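Notes > Money, Sort Of > The Change Jar

The Change Jar, Year Two

10 January 2024

I've been putting my coins in a jar since last April, and I would like it known that this was supposed to be a short project. The jar used to hold pickles. It still has opinions about that, and so do the quarters.

The idea came from a flyer at the Prisport credit union, which promised that small savings add up. They do. They add up to small savings. After nine months I hauled the whole thing down there in a tote bag, convinced by the weight that I was at least a minor duke, and poured it into the counting machine, which ate for a long time and then printed a slip for 47 dollars. I had guessed 100. My shoulder had guessed 1,000.

Part of the trouble is that I hardly use cash anymore. The only places left that hand me coins are the laundromat, the parking lot behind Gerari, and Ghiță, where the soup is wonderful and the card reader has been "down until tomorrow" for as long as I've lived in town. So my savings plan depends almost entirely on how much soup I eat. By November I was ordering a second bowl and calling it a deposit.

The other trouble is that I raid the jar. I keep a rule that only quarters may leave, and only for parking, and I have broken both halves of it. In October I paid for a haircut partly in dimes. The barber was very decent about it and stacked them next to the combs in little towers, and I tipped too much out of shame, so that one cost me more than it saved.

I did look into doing this like a grown-up. You can set your bank to move 50 dollars over on payday and never think about it again, and I set that up in the fall, and it has quietly beaten the jar every month. It's dull to watch. It doesn't rattle. I've never once shaken my savings account to see how it was coming along.

So the jar stays, on the shelf by the door, pickle smell and all. This year's money is meant for the bus to Dronditz and one night in a place with a real bathtub. 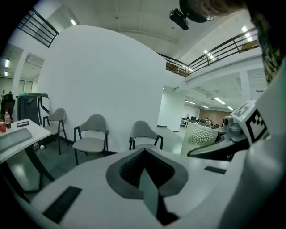

If the fares go up again, I'll settle for the bus there and a sandwich, and come home the same evening. I've started a second jar for the pennies, which the parking meters won't take and Ghiță accepts only with a sigh.

Recent posts
Two Bowls of Soup and a Budget
The Parking Lot Behind Gerari, Reviewed
I Tried Making a Grocery List
Dronditz in the Rain

Contact | © 2024 Notes | Back to top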